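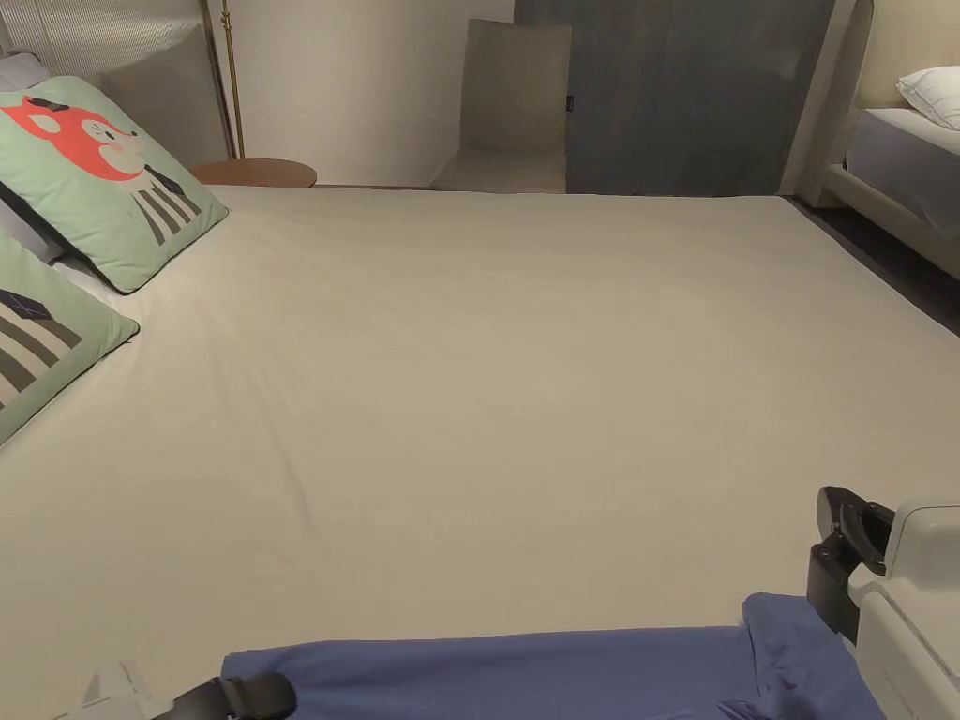
Housekeeping staff meeting, Genmont House, 21 October 2020
Chair: Elsie Halliday. Minutes: front office.

1. Minutes of the September meeting. Approved, with the word "mutiny" struck from item 4.

2. Bed-making machines. The Cluleren units now cover the second floor. Sheets are acceptable. Corners are still done by hand, as are duvets, bunk beds and anything with a zipper. Staff asked whether "automated" was the right word for the sign in the lobby. The sign stays until the lease is up.

3. Hours. Elsie confirmed that no one loses shifts before spring. Two attendants per floor become one attendant and one "floor lead," who does the same work and also charges the batteries. The floor lead gets an extra $800 a year. The night crew pointed out that the lease on one unit is $2,000 a month and asked to have this noted. Noted.

4. Backs and knees. Less bending on the second floor, by general agreement. More standing and waiting — one attendant said she had never been so rested or so bored. Request for a chair in the linen room. Elsie will ask.

5. Pace. The Figueroa scheduling program still allows the same minutes per room whether a person or a unit makes the bed. Attendants are tired of being marked late for someone else's pillowcases. Elsie to call Figueroa again, this time before lunch.

6. Training. Mamness wants around $600 per person for the one-day course. The manual is free and 780 pages long. Decision put off. One copy will be left in the break room, where it is already holding the window open.

7. Other business. Missing pillowcases, third floor. Please check the carts.

Next meeting: to be posted by the time clock.

Genmont House Staff Pages | Contact the front office | © 2020 Genmont | Back to top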